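Working next to the arms: a conversation at Flekwood

Lesia Chornovol has packed boxes at Flekwood for most of her working life. The company supplies dry goods to canteens, small hotels and break rooms, and for years every carton that left the building was filled by hand. A year and a half ago the first robot arm was installed on the mixed-grocery line. Now there are 2 arms, and her job title has changed from packer to line trainer.

We spoke in the break room before the afternoon shift, with the line running on the other side of the wall. She had half an hour and kept an eye on the clock.

"The title is bigger than the change," she said. "I still lift things. I still walk the same floor. But before, I finished a shift and I could tell you how many cartons I did. Now I finish a shift and I tell you what the arm had trouble with."

The arms take the steady work: cans, jars, boxes with straight sides. On a normal day the line handles 3,000 items. People still take anything fragile, anything oddly shaped, and all the orders that come in after the cutoff. When an arm fails to pick something up, it tries again, and then a light comes on and a person goes over.

Chornovol said the light was the hardest thing to get used to. In the first months it came on so often that she and the others felt they were working for the machine. They asked for the rule to be changed, so that failed items would go into a side tray and be dealt with in batches. Management agreed after a few weeks of arguing.

"I wanted to be able to finish a thought," she said. "If I'm checking an order and I have to stop every minute, I make mistakes. That was my whole argument. I repeated it until they did something."

A good part of her week is now spent on demonstrations. She picks up a product, moves it, puts it down, and does it again with the product turned a different way. The recordings are used to teach the arms new items. Paper packages take the most time. They crease and they slump, and the same product does not have the same shape twice.

"With a can you learn it once," she said. "With paper bags, flour, sugar, rice in paper, you have to show it many ways. Squeeze too hard and you split the bag. Not hard enough and it slides. My hands know that already. I never had to put it in words, and now people ask me to."

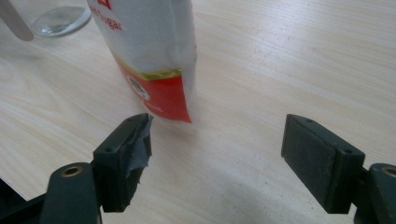
What happens to the packers when the arms learn a new product?

They move to other work in the building, mostly order checking and returns, and their hourly rate stays the same. Flekwood put that in writing before the second arm was delivered. The agreement covers everyone who was on the line at the time. People hired later are on a different contract, and Chornovol thinks that difference will cause trouble sooner or later.

Araba Nutsugah runs the floor and joined us for the second half of the talk. She was the one who had to present the plan to the staff, at a meeting called for a Sunday so that both shifts could attend.

"It was a bad meeting," Nutsugah said. "I had slides from the supplier and I should have left them in the office. People wanted to know if they would have a job in January. The slides were about throughput."

No one on the line was let go. Three packers left on their own over the following year, and two of those positions were not filled. Nutsugah does not think that should be described as nothing.

"If you count jobs, there are fewer than there were," she said. "I'm not going to tell you different. What I can say is that the people who wanted to stay are here."

She gave other figures when I asked. Wrist and shoulder complaints have dropped. Orders going out without an error are at 98 percent, up a little from before, though she credits the new checking desk for most of it. The arms now handle more than 500 different products. The list of products they still can't handle is kept on a sheet by the supervisor's desk, and anyone can add to it.

Chornovol adds to it often. She also asked for a pay grade that recognizes the training work, and she got it, though it took longer than the side tray did. Two of her coworkers have since moved to the same grade. One other turned it down and said she preferred to pack.

"I understand her," Chornovol said. "Packing is quiet. You have your station and your rhythm. Training is repeating yourself all day and then somebody upstairs says, can you do that one again, but slower."

I asked whether she worried about teaching the arms the rest of what she knows. She took a while to answer.

"Sometimes, yes. I have some years left to work and I would like to work them here. But if I don't show it, they will get someone else to show it, and maybe that person never packed a carton. I prefer that it's me."

Nutsugah said a third arm has been discussed, but nothing has been ordered. If it comes, the staff will hear about it before the supplier visits. That was another thing they asked for in writing.

The shift was starting by then. Chornovol rinsed her cup, put it on the rack and went back out to the line.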